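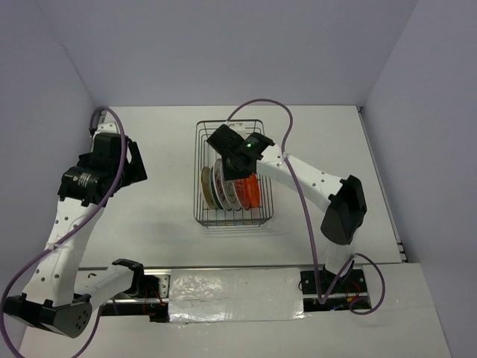
写真1 水切りかごと皿(白い天板の上)

食器洗い後の水切り・収納 点検表(コメント付き)
対象:Welville共同キッチン 水切りかご、皿、作業台
点検時間帯:昼食の片付け後
記入:Edit Bárány
判定の書き方:良/要観察/要対応/未確認

1. かごの設置

1-1 かごが台の縁からはみ出していない
判定:良
コメント:天板の内側に収まっている。向きは奥から手前に縦長。この向きのままでよい。横向きに置くと隣の作業場所が狭くなるため、変えるときは先に連絡すること。

1-2 かごががたつかない
判定:良
コメント:四隅を順に指で押して確認。前回は右奥がわずかに浮いていたが、脚を曲げ直してからは出ていない。

1-3 かごの下に受け皿または布を敷いている
判定:要対応
コメント:網の底から白い天板がそのまま見える。水が直接台に落ちる置き方になっている。受け皿は流しの下の棚、左側に入っている。食器を入れる前に敷く。布で代用する場合は毎回取り替え、敷いたまま夜を越さない。

2. かご本体

2-1 針金の曲がり、折れがない
判定:良
コメント:左右の縦線は間隔が詰まっていて、指で触れて引っかかるところはなかった。手前の端の下側が曲線になっているのは元からの形で、変形ではない。直そうとして曲げないこと。

2-2 さび、塗装のはがれがない
判定:要観察
コメント:底の溶接部に小さな茶色の点が一か所。布でこすると薄くなった。次回も同じ場所を見る。広がっていたら交換の申請を出す。

2-3 ぬめり、水あかがない
判定:要対応
コメント:上の縁は問題なし。底の裏側、線が交わるところにぬめりが残る。食器を全部出してから裏返し、ブラシで洗う。Steveroの中性洗剤でよい。漂白剤は使わない。

3. 皿の並べ方

3-1 皿を縁で立て、面を横に向けている
判定:良
コメント:見えている6枚はどれも立ててある。平らに重ねたものは見当たらない。

3-2 皿と皿の面が接していない
判定:要対応
コメント:左から2枚目、縁が濃い緑の皿が隣の皿の陰にほとんど隠れている。この間隔では面に風が通らない。一方で、右端の鮮やかなオレンジの皿と右側の針金の間にはすき間がある。右へ順に送れば間隔は取れる。

3-3 皿が傾いて側面に寄りかかっていない
判定:要観察
コメント:左端のベージュがかったオリーブ色の皿が少し傾き、左側の針金に近い。今の状態で倒れる心配はないと判断した。ただし隣を抜くときに動きやすいので、左端は最後に取り出す。

3-4 背の高い皿の位置
判定:要観察
コメント:赤茶色の模様の白い皿が、ほかより上に出ている。高い皿は出し入れの際に手や袖が当たりやすい。当たらない端に寄せるか、先に拭いて棚へ戻す。

3-5 一か所に偏っていない
判定:要観察
コメント:見えている皿は手前半分にある。点検時に奥側にも手を入れ、小皿やふたが残っていないか確かめる。軽いかごなので、重い皿を片側だけに集めない。

4. 皿の状態

4-1 縁の欠け
判定:未確認
コメント:立てたままでは縁の全周を見られない。拭くときに1枚ずつ指の腹で一周なぞる。欠けがあれば小さくても使用をやめ、Khooの引き出しにある赤い札を付けて別に置く。

4-2 ひび、模様の浮き
判定:未確認
コメント:模様のある皿は細いひびが見分けにくい。窓側の明るいところで裏表を見る。Emururaの絵皿は模様が浮いてくることがあるので、爪で軽く触れて段差を確かめる。

4-3 洗い残し
判定:未確認
コメント:淡い模様の白い皿と、淡い模様の赤橙色の皿は汚れが模様に紛れる。裏の高台も忘れずに見る。残っていたら拭き取りで済ませず洗い直す。

5. 作業台と周辺

5-1 天板の水ぶき、からぶき
判定:要対応
コメント:かごを持ち上げて、その下も拭く。前回はかごの周りだけ拭いてあり、持ち上げたら輪の跡が出た。白い天板は茶渋が目立つ。茶を流したあとは早めに拭くこと。

5-2 壁際の水はね
判定:良
コメント:奥と左右の壁、下端まで見た。壁と天板の境目は布の角を折って拭く。

5-3 床
判定:良
コメント:台の手前、水滴なし。滑り止めマットのずれもなし。

6. 対応の期限と引き継ぎ

受け皿を敷く(1-3):すぐ
皿の間隔を空ける(3-2):すぐ
かご底の洗浄(2-3):水曜日の片付け後
皿の欠け、ひびの確認(4-1、4-2):今回の皿を拭くとき
さびの再確認(2-2):7日後

かごの交換を申請するときは、備品番号21を書く。以前の表に99とあるのは古い番号で、今は使っていない。

追記:ふきんの本数が足りないという指摘あり。乾いたものを2枚、棚の上段に補充した。使用済みは流しの縁に掛けず、洗濯かごへ入れる。次の点検者は4の項目から始めてください。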